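Visitas > Jornada de puertas abiertas > Preguntas frecuentes

Jornada de puertas abiertas en Goicoechea: preguntas frecuentes

¿Hay que inscribirse?
Sí, con el formulario de la web. El aforo es de 200 personas por turno.

¿Cuánto dura la visita?
2 horas, con la charla de Begoñe Ibarra incluida. El último turno entra a las 17:00.

¿Pueden ir niños?
A partir de 5 años y con un adulto.

¿Se puede tocar el robot?
No. Durante la demostración el público se queda fuera de la zona de trabajo. Al terminar, Anselmo Sepúlveda atiende preguntas.

¿Qué se ve en la demostración?
Trabajo con engranajes pequeños sobre una superficie negra. No es una línea de producción y hay pausas entre intentos.
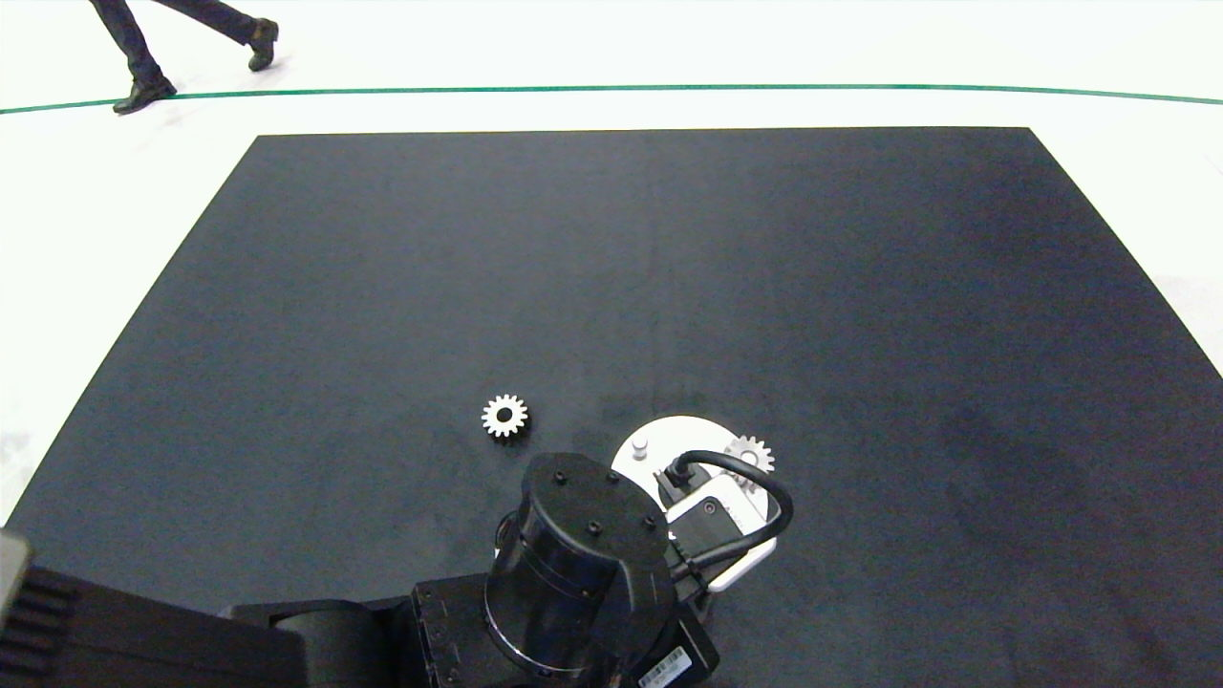 Un engranaje blanco sobre la alfombra negra, junto al brazo.

¿Hay aparcamiento?
Sí, en la nave Undell, entrando por detrás.

Última actualización: marzo

Comentarios (3)

Zuleica Toledo: ¿La charla es también en euskera?

Begoñe Ibarra: Solo en castellano este año, Zuleica.

Tadeusz: Fui en el turno de mañana. Se oye mal desde el fondo, mejor llegar pronto.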